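Who Fills the Bins? Speaker notes, revised Mar 30, 2020

Opening (take your time, let people get settled)

Hello and thank you for having me. I should say up front that I'm a kitchen person. I ran an assembly line at Ferraro in Rakenport for a long stretch before I was asked to help with the burger arm, and I still think like someone who ran a line, so if you came for the math you'll want to catch the folks from Nident afterward. They wrote the software and they're very patient, I've tested that.

What I'd like to talk about is the people who work next to the arm. We have 137 people on the kitchen side at Ferraro, and I think I've had some version of this conversation with most of them, usually in the hallway, usually when one of us was carrying something.

(Ask for hands: who here has worked a food line? Wait for it. There are always more than you expect.)

What the job was

For those who haven't done it: you stand at a station with your bins in reach and you build. Bun, lettuce, cheese, patty, whatever the card says, and then the next one. We have 13 stations. It's decent work with good company and it's hard on the wrists and the shoulders, and by the second half of a shift you're not really seeing the food anymore. I used to go home and make my kids' sandwiches in station order without noticing.

The project is called Ruko. It started in June, with one arm and one table, and the idea was modest. Take the plain builds, the ones with no changes to the card, and see if the arm could do those while people did the rest.

The bins (slow down here, this is the part line leads ask about)

So I assumed the arm would be the big change, and for the first few weeks I watched the arm like everybody else did. But the thing that changed people's day was the bins. On the old line you filled a bin by tipping the bag in and giving it a shake. Your hands sorted it out later, because hands are wonderful at that, they find the edge of a cheese slice without asking you. A gripper needs some room to get its fingers in. If something is packed right up against the wall of a clear bin, then somebody has to think about which side the finger goes on and whether there's space for it.
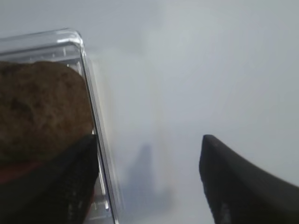
Our first answer was to tell people to fill the bins neatly. You can imagine how that went over. Neat means something different to every person on a line, and we had one crew stacking beautifully flat and another standing things on edge, both of them quite sure they were doing what we'd asked. It took us an embarrassingly long time to sit down with the two crews together and let them show each other. They settled it in an afternoon. I brought the coffee, and that was my whole contribution.

(If there's laughter, let it go on a bit. Then:)

What came out of that afternoon is a job we now call bin setter. It pays one step above station work. The bin setter lays out the ingredients, watches the first few builds after a refill, and has the authority to stop the arm. I want to lean on that last bit. Anyone can stop it, of course, there's a button and everybody gets shown the button, but the bin setter can stop it and keep it stopped until they're happy. The first time somebody did that during a busy hour I got a phone call from upstairs, and I'm glad to say the answer was that she'd done exactly what she was supposed to do.

The table

Let me put the table up while I talk through who does what.

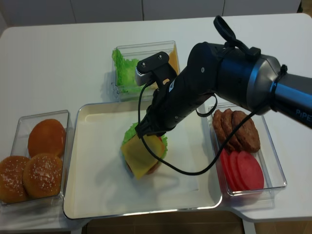
The build table: buns on the left, lettuce and cheese at the back, patties on the right, and the gripper on the cheese.

The tray stays in the middle so the arm always has the same place to build, and the bins go around it. Which bin goes on which side was up to the crew. That sounds like a small thing, and engineering had drawn it another way, but the person refilling has to reach those bins too, all shift long, and she's the one with shoulders.

Cheese, by the way, is the ingredient I get asked about most, so I may as well do it now. Slices like to come up in twos. A person feels that right away and peels one back without breaking the conversation. With the arm we needed somebody to look. For a while we treated those as errors to be logged, with a form, and the form was so dull that people quietly fixed the burger and skipped it. Once we cut it down to a single tap on a screen we started hearing about them, and then Nident could do something with the information. If you take one practical thing home from me, please make it easy for people to tell you what went wrong.

What people were worried about

(Don't rush this. Sit down on the stool if there is one.)

The first question at every crew meeting was about hours, and it should have been. We put it in writing before the table was plugged in: no one's hours would go down because of Ruko during the trial. I'd urge you to do the same, and to do it early, while it still costs you something to promise it. We did it four weeks later than we should have, and in those weeks I lost two very good people to a bakery across town. I don't blame them one bit.

The second worry surprised me. People were afraid of getting bored. Standing and watching a machine is tiring in its own way, and a few of our fastest builders hated it, they truly did. So we rotate. You set bins for part of the shift and then you go back to a station and build the complicated cards with your own hands. Some people ask for more of one or the other, and we try to go along with that where the schedule lets us.

The third was speed. Folks wanted to know if they'd be measured against the arm. They aren't. I'll tell you frankly that a good builder leaves it in the dust on a mixed order anyway. Our best day on the plain builds was 99 trays from the table, and we had a cake for it, and then the next day was a good deal worse and we finished the cake.

What I'd still like to fix

Training is too short. New people get a morning with the table and I'd like them to have two full days, with somebody from the line teaching it. Refills still bunch up right around break time. And the evening crew gets less of everybody's attention than the day crew does, mine included, so I've moved two of my shifts to evenings for the spring.

(Questions. If someone asks about price, send them to the Nident table by the door. If someone asks about wrists, I have the handout with the rotation schedule in the blue folder, so remember to bring the blue folder.)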